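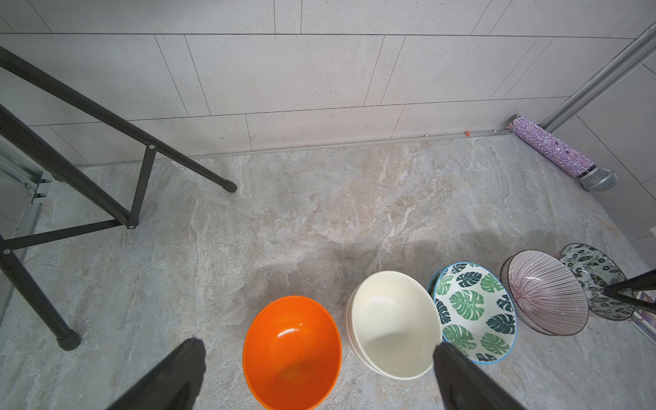

**Week 3 -- Sorting a mixed lot of bowls**
Household Objects, short course. Cundville Community College, August 2023

Bring a pencil and a soft cloth. Last term's handout had a page on the history of the bowl. It has been removed by popular demand.

## 1. The mixed lot

Almost no household owns a set. It owns the survivors of several sets, plus whatever came with a pudding in it. Your job is to record such a lot so that a stranger could pick out each piece from your notes alone.

Work in this order:

1. Body (ceramic, glass, unknown). "Unknown" is a perfectly respectable answer and I wish more of you would use it.
2. Colour, inside and outside separately. A plain cream interior tells you very little about the outside.
3. Decoration: leaf, stripe, swirl, none.
4. Rim and foot.
5. Depth. Shallow or deep will do.

## 2. Words to use with care

**Clear / translucent.** Clear glass can still carry a dark pattern. Translucent glass can be any colour, pinkish purple included, and usually is at the op shop.

**Glossy / matte.** Look for a highlight in the basin. A bright orange bowl will generally announce itself.

**Leaf.** Too vague by half. Monstera is a leaf; so is the thing on your nan's gravy boat. Name the plant if you can. If you can't, write "leaf" and move on with dignity.

**Nice.** No.

## 3. Laying out

Put the lot in one row on a hard, level floor, with no bowl inside another. Nesting saves space and hides rims. Floors are underrated for this: a bowl can't fall off one.

Fold-up stands and table legs are the usual hazard. Check your elbow room before you kneel, and again before you get up.

## 4. Exercise (28 marks)

Using either the Porkham or the Gramar record sheet, write up five bowls from your own cupboard. Maximum 11 words per bowl. The Khương reading, p. 94, shows how much can be done with fewer -- it also never once says "nice".

Sheets go in the tray by the door. Leave the bowls at home.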